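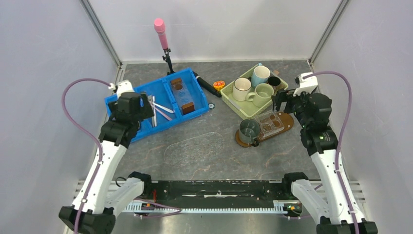
A blue plastic tray on a dark gray tabletop

Tray

A tray is a shallow, flat-bottomed platform, usually with a raised rim, used for carrying, holding or displaying goods. Trays are made in wood, metal, ceramic, glass, paper pulp and plastic, and are found in homes, restaurants, hospitals, workshops and stores. The word is also used for shallow drawers in cabinets and toolboxes, for the removable inserts of jewelry boxes, and for the paper holders of printers.

Form

The rim, sometimes called the gallery when it is pierced or made as a separate piece, keeps objects from sliding off when the tray is lifted. Handles may be cut through the rim, attached at the short sides, or left out. A tray without handles is generally carried from underneath, and its rim tends to flare outward so that the fingers can pass below it.

Rectangular trays use shelf space more fully than round ones and are preferred where many must be stored together. Round trays are common in table service, where they are balanced on one hand. Small trays for letters, cards or coins are known as salvers when made of silver or silver plate, although the two terms overlap in older household records.

Materials

Wooden trays were long built like shallow boxes, with a thin base set in a groove. Turned wooden trays, cut on a lathe from a single blank, have no joints but are limited in size by the width of the timber. Tinplate and sheet iron trays were often coated with dark varnish and painted by hand, a finish known as japanning.

Plastic trays are produced by injection molding, in which melted plastic is forced into a closed mold, or by thermoforming, in which a heated sheet is drawn over a shape. Thermoformed trays are usually thinner and are widely used in packaging. Color may be added to the plastic before it is shaped, so that scratches do not expose a different shade.

Stacking and nesting

Stacking trays rest on one another's rims and leave a space for their contents. Nesting trays have sloping sides and fit inside one another when empty. Some designs do both: turned one way they nest, and turned end for end they stack. The Dunico pattern, formerly made at Bridalden, belonged to this last group and was sold to bakeries in 9 sizes. A stack of 14 empty trays could be moved on a standard Dunico hand cart. Production passed to Vrettos, which reduced the range and gave up the two smallest sizes.

Institutional use

In cafeterias the tray allows a diner to carry a full meal in one trip. Compartment trays, which take the place of separate plates, are used in schools and in the armed forces. Some dining halls have withdrawn trays in order to reduce food waste and the use of wash water, and have kept a small supply for diners who need them.

Color is often used to separate one purpose from another, as when a kitchen keeps different trays for raw and cooked food. There is no single color code common to all kitchens, and the meaning of a given color is set locally.

Collecting

Painted metal trays and trays printed with advertising are collected in several countries. Kirsten Hafþórsson's catalog of the Suler collection lists 100 examples, of which 11 keep their original handles. Condition is judged mainly by the printed surface, and repainted trays are listed separately.

See also

Baking sheet
Crate
Platter
Salver
Tableware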